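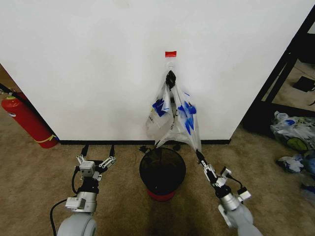
The bag swap is back, and it's bigger than last time!

Those of you who came by the Flolunberg reading rooms in spring will remember the bag swap as one lonely hook and a handwritten note that kept falling down. Well, it caught on. Between January and the end of May, 473 plastic bags went out the door with books, seedlings, wet umbrellas, somebody's entire collection of jigsaw puzzles and (my favorite) a very large pumpkin-shaped cake tin. So we're doing it properly now, with a hook on all 6 floors of the building and a few more over at the Bastos annex.

The idea is as simple as ever. You have a cupboard or a drawer at home stuffed with plastic bags, and we have people who arrive empty-handed and leave with more than they can carry. Bring yours in, hang them up, and take one whenever you need it. There's no sign-up and no limit, and you don't have to bring a bag to take a bag.

We like the hooks low-tech. A stick-on one on a bare stretch of wall is plenty, and it means no drilling, which keeps the building office happy. Press it on hard, leave it overnight, and only then start hanging things. If you can, put it near a trash can, so that bags with holes in them have somewhere to go right away. Please keep the bags clear of the fire extinguishers, too. Those need to be easy to grab.

A few things we learned the first time around. Shake out the crumbs! One bag of old toast can put people off the whole bunch. Thin bags do best if you gather them by the handles and hang them all together, since the loose ones slide off and end up on the carpet. Printed bags are fine, and so are plain ones, wrinkled ones and ones from stores that closed years ago. We've had some real beauties in that last group, including a pair from the old Tukar shoe store that got taken within the hour.

What we can't use: bags that held raw meat or fish, anything sticky, and the very tiny ones from the pharmacy, which tear as soon as you put a paperback in them. Paper bags are welcome but belong on the shelf by the stairs.

And for the people who wrote in to ask about cloth totes, yes, please! They go fast. We put out 32 of them at the plant sale and they were gone before the coffee was ready. If you sew, or have a stack of old pillowcases and know somebody who does, there's a sewing evening in the Retudar room next month, starting at 7 p.m. Machines and thread are there already, so just bring fabric and a pair of scissors you like. Beginners are very welcome (I made my first tote there and it's only a little crooked).

Our target for the year is 1,666 bags reused. That figure came out of a long and silly conversation over lunch, but it's on the poster now and I think we can get there. There's a tally sheet at the front desk. Put down a mark for each bag you take, and if you forget, put it down next time.

Want a hook on your own hallway or in your classroom? Ask at the desk for a starter set, which is a hook and a bunch of bags to get you going.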